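Workshop notebook, May. Two-arm table, Devwood bench

Left arm service, plus a cable job I should have done ages ago

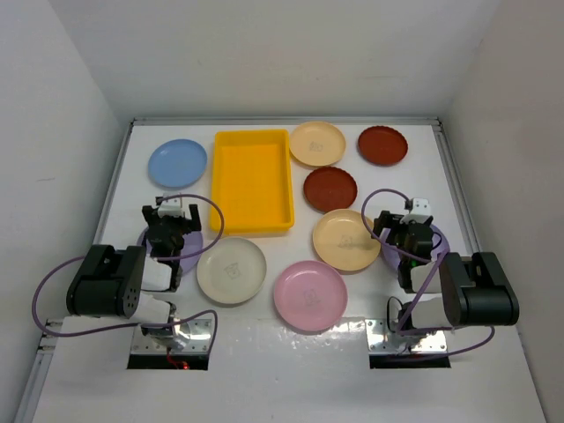

Plates and the yellow tray out on the table, both arms parked over the lavender ones.

Okay, writing this up while I still have grease under my nails, because last time I waited until the next morning and forgot half of it. (Sorry to whoever tried to follow that entry. It was me, I tried to follow it, it was useless.)

So the left arm has been drifting. Small stuff at first. It would come in over a plate, close, and catch the rim a hair too far toward the back of the table, so the plate came up tilted and slid. I blamed the gripper pads, naturally, and swapped them, and it got better for one morning! Then it was right back to doing it. The right arm has been behaving the whole time on the same plates, same tray, same program, and that really should have pointed me at the base a lot sooner.

Got the hex keys out and went around the screws on the square mounting plate. Two of them turned with hardly any push at all. I'm guessing they've been backing out since we moved the table over from the Trolel side, because I know I tightened them that day and I don't remember ever touching them again. Took all of them out one at a time, cleaned the threads, a drop of the medium threadlocker on each, back in crosswise. DON'T use the strong stuff, we had to heat the last one to get it off and I don't want to do that next to a motor.

While I was down there I put a straightedge against the cutout to check the plate was sitting flat. It wasn't, quite! There was a crumb of something hard under the back corner, maybe old glue. Scraped it out, wiped everything, seated the plate again. Wish I could say that was the whole problem but I also found the home offset on the shoulder was off, so I can't tell you how much of the drift was the crumb and how much was the offset. Fixed both. Moving on.

Home offset, for the next person: power down, arm to the rest pose by hand, power up, run the homing routine from the Trinari panel and wait for it to finish before you touch anything. The shoulder value was 2262 when I started. I wrote the new one on the tape inside the cabinet door, and please write yours there too if you change it, with the old one crossed out so it can still be read. I like being able to see which way it wanders.

Cables next. The purple ones from the camera modules have always bugged me. They loop up over the grippers, and they need to, the wrist has to have some slack or it yanks the connector at full reach. But the left one had so much slack it was brushing the housing at the far left end of the sweep, and the jacket is getting shiny there. Not through, just shiny. I pulled a little of it back toward the base and put a soft tie on the link. Then I ran the arm slowly through the whole sweep with my hand on the stop, out and back, and it cleared. Same check on the right arm, nothing rubbing, so I left it alone. There's still some cable draped low near the front edge on the right side and I'd like a clip for it. We're out of clips. Added to the Yeo order.

Speed was set at 30 percent for all of this. Please put it back there any time you've had a base plate off, even if it was only for a minute, even if you're sure.

Then the fun part, plates to tray. I ran the usual program over and over, moving the plates around by hand between rounds so it couldn't get lucky with one layout. 67 picks on the left arm, 5 misses. Before today I was seeing a miss every few tries, so I'm pretty happy with that! And every one of the 5 was on a brown plate with the scalloped rim. The fingers land on one of the flutes and the plate turns a little as they close. I don't think that's a mechanical thing anymore, I think the close position needs to be a touch deeper for those, but I've been wrong about this arm once already this week so I'm writing it down as a hunch.

I tried the deeper close on one brown plate only, a few times. Felt better. Didn't keep a tally, so don't quote me.

Oh, and the reflections. The white panel at the front right corner gets a bright patch from the overhead light, and I keep wondering whether it bothers the camera on the right gripper. No misses I can pin on it so far. I might tape a bit of matte paper down there and see if anything changes, it costs nothing. The front strip is getting scuffed too, but I'm not sanding it.

Still to do:
Check the left base screws again after a full day of running. Paint marks on the heads so we can see if they move.
Clip for the right side cable when the order comes.
Deeper close on the scalloped plates, with a real count this time.
New gripper pads go back in the drawer, the old ones were fine. I put the old ones back on the left arm, by the way, so if they look worn, that's why.
Read the shoulder offset again before the next homing and put it on the tape.

Left the table powered down at 5:30, plates still out. I'll pick up with the brown ones first thing.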